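Most grippers get compared by payload and stroke. I think finger compliance matters more. We ran the Kollis and Evetti fingertip sets over 573 grasps in September, and the stiffer set lost on thin parts - the pads bridged the holes and had nothing to pinch.
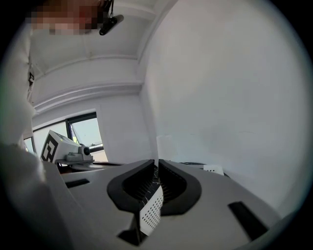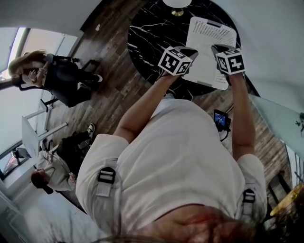 Black fingertips, white perforated part.

Karla Magaña disagrees: compliance hides bad calibration, she wrote, and a stiff finger at least fails the same way each time. Fair, but I would still take the soft pads and recalibrate every 18 runs.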